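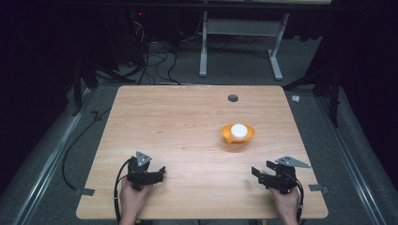 Slide 2 — what we're asking for

Say hi, thank Rigoberto for the slot. Keep this under a minute.

Two hand-held grippers, one table, one small orange bowl. That's the unit of work. Everything in the budget hangs off how many of these stations we run.

Slide 3 — the numbers

Grippers: Serrano quote is 2,976 a pair. Cables NOT included, ask me how I know. Rindilier came in lower but no spares until September.
Table: 600 each with rails. Brackets extra. Don't get dragged into the rails argument again.
Small stuff (bowls, lids, cups): 40 per station. Cheap, goes missing, buy double.

Pause here. People will want to write these down.

Slide 4 — what gets forgotten

Cable managment. Put a line in for it — hooks, sleeves, floor covers. Fulline left it out of their plan and had to go back for more money.
Spare jaws. Two sets per pair min.
Operator hours, the big one. Nearly 77 percent of our running cost is people, not hardware. Say it twice.

Slide 5 — order of buying

One station first. Run it a month. Then the rest.
Rareo wants a bulk deal up front, discount is ok but we'd be stuck with their mounts. My vote is no.
Lead times — check w/ Rigoberto before teh talk.

Slide 6 — the ask

Approve station one today. Decide on the others after the trial month. Questions, then hand back the clicker.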